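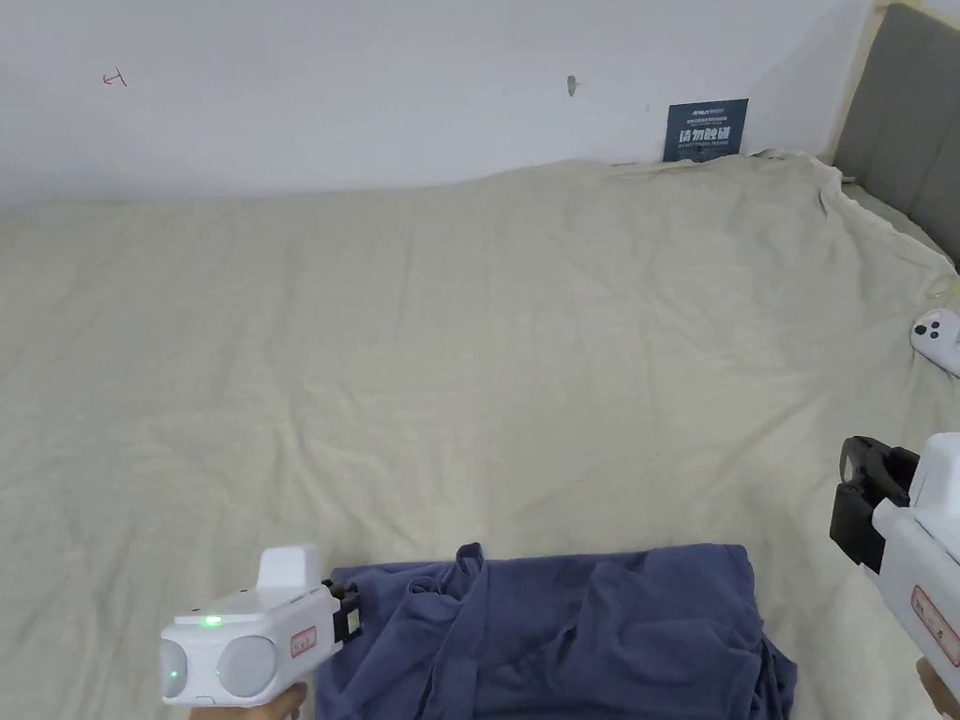 1월 1일 월요일

오전에 Nava 쪽 시연실 방문. 안내는 Dulce Cortés. 휴일인데도 개방일 일정을 그대로 진행했다. 목적은 두 가지. 양손 핸드헬드 그리퍼로 천을 다루는 작업의 진행 절차 확인, 그리고 2월에 우리 쪽 침구 정리 과제에 같은 절차를 쓸 수 있는지 판단.

시연 구성
침실 세트. 큰 침대에 크림색 시트를 헐겁게 깔고 그 위에 남색 계열 천 하나를 구겨서 놓는다. 작업자 한 명이 양손에 흰색 그리퍼를 하나씩 쥐고 접는다. 벽 쪽에 请勿触碰 표지가 세워져 있어 관람 인원은 침대 발치 쪽에서만 봤다. 작업자 교대는 30분 간격.

시트 주름은 매번 펴지 않는다고 한다. 처음에는 시작 전에 시트를 당겨 평평하게 만들었는데, 그렇게 모은 기록으로 학습한 정책이 주름 있는 침대에서 천 가장자리와 시트 주름을 구분하지 못했다는 설명. 지금은 시트 상태를 초기 조건에 포함하고 손대지 않는다. 우리 작업대는 매트가 항상 평평하므로 같은 문제가 숨어 있을 가능성이 있다. 확인 필요.

절차 메모 (Cortés 설명 기준)
천을 한 손으로 들어 떨어뜨려 초기 형상을 만든다. 모양이 마음에 들지 않아도 다시 떨어뜨리지 않는다.
왼쪽 그리퍼가 먼저 가장자리에 접근한다. 오른쪽은 천에 닿지 않는 높이에서 대기.
첫 파지가 잡히면 들어 올려 늘어뜨리고, 드러난 모서리를 오른쪽으로 잡는다.
양쪽을 벌려 편 다음 시트 위에 내려놓고 반으로 접는다.
한 회 제한 시간은 90초. 넘기면 중단하고 실패로 표시하되 기록은 지우지 않는다.

관찰
1. 파지 깊이. 턱이 천만 집어야 하는데 시트까지 같이 물리는 경우가 있었다. 침대가 눌리기 때문에 높이 기준을 잡기 어렵다. 작업자는 턱을 약간 눕혀 가장자리 밑으로 밀어 넣는 방식으로 해결했다. 우리 단단한 작업대에서는 수직 접근으로 충분했으나 매트리스 위에서는 안 될 것 같다.
2. 어두운 천. 겹친 부분의 명암 차이가 작아서 모서리 판별이 느려진다. 사람도 첫 모서리를 찾는 데 시간을 썼다. 밝은 천으로 바꾼 뒤에는 망설임이 눈에 띄게 줄었다.
3. 대기 중인 손. 쓰지 않는 그리퍼를 어디에 두는지가 작업자마다 다르다. 교대 전 작업자는 침대 오른쪽에 멀리 두었고, 교대 후 작업자는 천 바로 위에 두어 왼손 쪽 시야를 가렸다. 절차서에 대기 위치 규정이 없다. 우리 문서에는 넣을 것.
4. 손목 피로. 작업자 말로는 연속 17회를 넘기면 파지 각도가 흐트러진다고 한다. 측정한 값은 아니고 본인 감각.

질의응답
시간 동기에 대해 물었다. 양쪽 그리퍼와 머리 쪽 카메라는 세션 시작 때 한 번만 맞추고 중간 보정은 하지 않는다. 드리프트를 따로 측정했는지는 답을 받지 못했다. 메일로 다시 문의.
실패 회차 처리. 중단된 회차도 보관하고 원인을 자유 서술로 적는다. 분류 코드는 없음. 나중에 검색이 어려울 것으로 보인다. 우리는 기존 코드표 유지.
오후의 Eltier 자동 재생 시연은 장비 점검으로 취소되어 못 봤다. 사람이 한 동작을 팔이 얼마나 따라가는지가 원래 제일 궁금했던 부분이므로 2월 방문 때 다시 요청한다.

판단
절차는 대체로 그대로 가져올 수 있다. 수정할 것은 대기 위치와 실패 코드. 매트리스 위 파지는 별도로 연습 시간을 잡아야 한다. 첫 주 데이터는 학습에서 제외하는 쪽을 제안함.

할 일
- 작업대 한쪽을 매트리스로 교체하고 헐거운 시트 조건 추가
- 어두운 천과 밝은 천을 같은 크기로 준비, 모서리 탐색 시간 비교
- 대기 위치 초안 작성, 작업자들에게 돌려 의견 받기
- Cortés에게 드리프트 건 메일, Eltier 시연 일정도 같이 문의
- Pleviton 쪽 턱 고무 패드 재고 확인. 지난번 것은 얇은 면에서 미끄러졌음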